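Progress report, June
Kelmendi Sorting Tables, Dillstead room
To: Lejla Papadopoulos

Hi Lejla, you asked for something short this time, so I'll try, but you know me!

The big thing since my last report is that the room is set up and in use. The white table with the curved cut-out won out over the two folding ones, mostly on account of the rounded corners, and it's now against the plain wall where people can get at it from the front. I did worry it would be too big for the space. It isn't, and we can still get the supply cart past if somebody tucks their chair in.

We also settled on the baskets. I had a whole page of options in the spring (clear bins, trays, those stacking things from the Volix catalog) and we tried most of them for a morning or two. The wicker ones are staying. They're low enough that you can see what has gone in without leaning over, and the sides slope out a little, so an apple dropped near the rim tends to roll in. People just like them better, too. They make the table feel a bit like a kitchen and a bit less like a test.

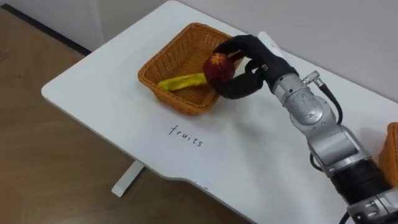 Lejla wondered after the last report whether fruit was too easy a place to start, and whether the group would be bored with it inside a week. It's a fair point and I've thought about it a lot. My feeling is that easy is fine for the first sessions. Everybody knows what a banana is, so all the attention goes to the sorting, and we can make it harder by changing what sits next to the fruit. That's what we've been doing since the second week. A banana and an apple on their own are over in a blink. Put a stapler and a roll of tape in the mix and suddenly people slow down and talk about it, especially the tape, which has caused more debate than everything else on the table put together. (Is it office? Is it kitchen? One gentleman keeps his with the sandwich bags and would not be moved.)

On the money side, we've spent $614 so far, and that covers the table, the baskets, the first lot of sorting items and one delivery charge I'm still arguing with Usix over. They billed us twice for the same drop-off. I expect to get that back, and I'll put it toward more office items, where we're thin.

Attendance has been good. We've run 44 sessions, mostly in the mornings, and the Monday group has filled up to the point where I'm sending new people to the afternoon.

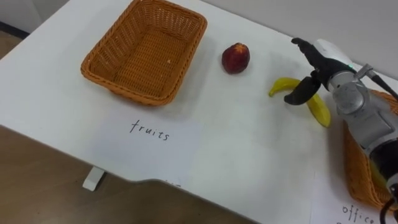
Do the fruit pieces need replacing every week? Not at the rate we're going. I've budgeted for one new set in the fall, plus a few extras in case things wander off in pockets.

Now the labels, because I promised you an update. I started out with printed cards propped up by the baskets and they were a pain. They fell over, they got sorted (really, someone put one in with the office things, and I couldn't fault the logic) and half the time they ended up facing the wall. So now we write on the tabletop. "fruits" goes right below the basket it belongs to, in plain lowercase, and it stays put while the baskets get shifted back and forth.
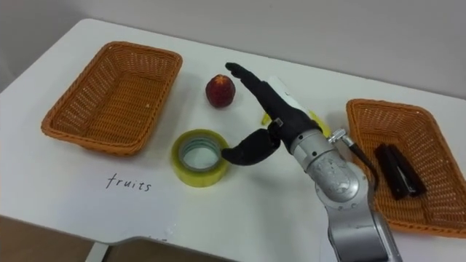
I'd like to keep going this way with the other categories, and I want to try bigger letters, as a couple of people have told me the thin pen is hard to read from their chair. I'm picking up a fatter marker this week and I'll test it on a corner first.

For the next stretch I have two requests. One is a shelf so the spare baskets aren't living under my desk. The other is your okay to start a third category, probably kitchen tools, once the fruit and office sessions are running without me hovering. I can send prices for the shelf whenever you want them. Come by some morning if you can, and you can settle the tape question for us!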